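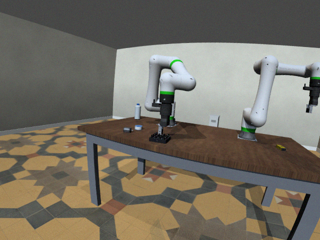 Handout 4: Collecting demonstrations in simulation
Course tutors: Firdevs Yüksel and Volkan Karaca

A demonstration is one complete attempt at a task, stored as joint positions, gripper commands and camera views. The policy you train in April will see nothing else, so keep the recordings tidy.

The Puvell set holds 1,587 demonstrations. Of these, 144 are kept back for testing. Do not train on them.

Knob panel task

The wrist view matters most here. The fingers hide part of the panel whenever the gripper is close, and the policy has to cope with that. Start each attempt with the fingers open.
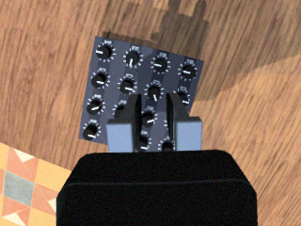

Figure 1. Wrist view with the fingers open over the lower half of the panel.

Knob angles are drawn afresh at every reset. Floor, table surface and lighting are drawn from the Todorova scene list. Save the seed with each attempt or it cannot be replayed.

Discard an attempt if:
- the wrong knob was turned
- the panel was pushed out of place
- you paused for more than 23 seconds

Failed attempts go in the folder marked "reject". Volkan goes through them before the next session.

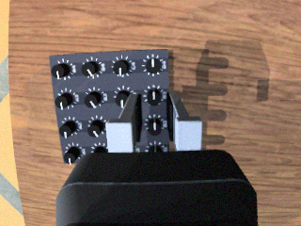
Figure 2. Wrist view on a wooden table. The right-hand column of knobs shows between the fingers, pointers up.

For the write-up, state how many attempts you kept and how many you rejected, and compare two seeds with different surfaces.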